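Skormont method

The Skormont method is a technique in robot learning for teaching a two-armed robot to handle loose food with ordinary cutlery. It combines recorded human demonstrations with a second training stage in which only the moments around a mistake are shown again and corrected. The method takes its name from the Skormont laboratory, where it was developed by a group led by Grethe Brynjólfsdóttir. It is mostly used for scooping, pouring and levelling dry foods such as oats, rice and crumbs.

The method belongs to the wider family of imitation learning. It is sometimes confused with the Burkon procedure, which is older and uses a fixed list of movements with no learned part.

Background

Scooping is easy for a person and difficult for a machine. A spoon held by its handle can turn a little inside the gripper, and a small turn at the handle gives a large movement at the bowl of the spoon. Loose food also changes its form each time it is touched. After one scoop the heap has a hollow, and the next scoop must begin from a different place.

Early work on the problem tried to calculate the shape of the heap before every movement. This was the approach of Bořivoj Kováčik, who described the surface of the food as a grid of heights and planned a path for the spoon through it. His system gave good results with coarse rice, but it was slow, and it failed when the spoon itself covered the heap from the view of the overhead camera.

Brynjólfsdóttir's group removed the height grid completely. In their method the robot receives only the camera pictures and the angles of its own joints, and a neural network gives the next short series of movements directly. Kováčik later joined the group and wrote the part of the software that checks the commands before they are sent to the arms.

Equipment

The method requires two arms with a gripper on each, and a small camera fixed to each gripper. A further camera looks at the table from the height of the head. The wrist cameras are considered necessary, as the spoon is often hidden from the head camera by the arm which is holding it.

The arms do not need to carry the same type of gripper. In the usual arrangement one arm works with the spoon and the other has a supporting task, for example keeping a bowl in its place or receiving an object from the first arm. The food is put in a light plastic bowl. Light bowls make the task harder, because they slide when the spoon pushes against the side, and the group chose them for this reason.

A metal spoon with a long, thin handle is the standard tool. Its shiny surface reflects the light of the room, and the colour of the reflection changes with the time of day. Jasper Wuyts tested matte spoons during the first months of the work and found that a network trained with them did poorly when a shiny one was given to it. The reverse was not true, and matte spoons were given up.
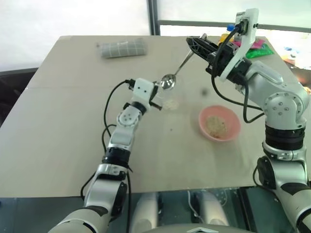

Procedure

The method has 2 stages.

In the first stage, a human operator moves the robot by remote control and completes the whole task many times. The published data set contains 1,086 of these demonstrations. The operator is asked to work at a calm and even speed, and to change the position of the bowl between demonstrations. Demonstrations in which food falls on the table are kept. According to Brynjólfsdóttir, a network which has never seen crumbs on the table behaves strangely when it meets them for the first time.

In the second stage the robot works alone and the operator watches. When the movement begins to go wrong, the operator takes control, brings the spoon back to a good position and gives control back to the robot. Only the part from the beginning of the error to the return of control is stored. These short parts are called "mends" in the publications of the group. A mend often covers no more than the last bit of travel before the spoon touches the food.

The network is then trained again on the demonstrations and the mends together. Mends are given more weight than ordinary demonstrations, and the choice of this weight is the most discussed detail of the method. If it is too high, the robot starts to make corrections where none are needed, and the spoon moves back and forth above the bowl.

Results

The main evaluation was carried out by Caroline Shemweta, who had not taken part in the training. Each version of the network was given 40 trials with oats. A trial was counted as successful if the spoon came out of the bowl with food in it and the bowl was still standing in the marked area of the table.

The network trained only on demonstrations succeeded in 30 of the 40 trials. The complete method did better, although the advantage became smaller when the heap was low and the spoon had to reach the bottom of the bowl. In those trials the most common fault was that the spoon pushed the bowl away - a fault that the mends corrected only in part.

Shemweta also reported that the robot learned a habit from its operators. It made a short stop above the bowl before it went down. When the stop was removed from the training data, the movements were faster and the number of failed scoops increased. The report gives no sure explanation.

Criticism

Maarten Postma has argued that the comparison with the first-stage network is not quite fair, since the complete method was trained with more hours of operator time. He proposed that the same hours should be spent on extra demonstrations, and the two networks compared after that. The group accepted the point in a later note, but the experiment was not repeated with the original arms.

A second objection concerns the operators. All mends in the published set were made by Wuyts, and it is not known how much the result depends on one person's judgement of when a movement is going wrong. An operator who takes control very early will produce many short mends, and one who waits will produce fewer and longer ones.

Related methods

The Timmermans variant replaces the human operator in the second stage with a simple rule. When the gripper motors report more force than expected, the arm goes back along its own path and tries again. It needs less work from people, but it cannot notice an empty spoon.

Gramberg scooping is a name used for a similar task with wet food. The Skormont method has been tried on it with limited success, mainly because wet food stays on the spoon after pouring and the network takes the spoon to be full.

See also

Imitation learning
Remote operation of robots
Two-arm manipulation
Burkon procedure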